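We use cookies to keep this site running. Accept | Manage settings

I gave up paper napkins in February. A pack of 60 lasted us almost two weeks, and I was tired of buying them. My aunt in Lakatos sent a stack of old cotton ones, and they go in with the towels.

Stains were the hard part. Cold water and plain soap get most of them out – tea takes two rounds. I stopped ironing after the first month. Folding them while they are still a bit damp works fine.

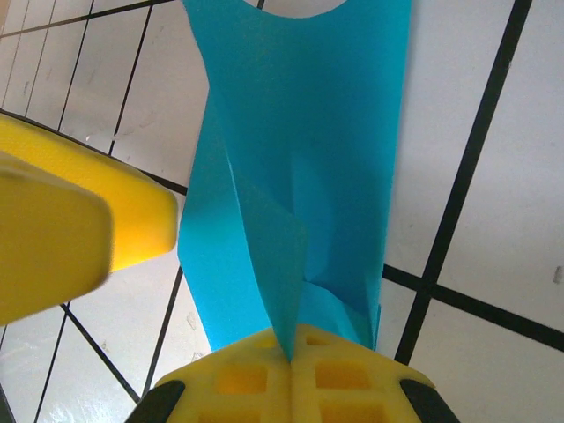 Harish Subramaniam
Writer and home cook

Guests still ask for paper sometimes, so I keep a small pack in the drawer.

Comments

Plarko: Does vinegar help with turmeric? Mine are all yellow now.

Porkidus69: Sun does more than vinegar. Leave them out all afternoon.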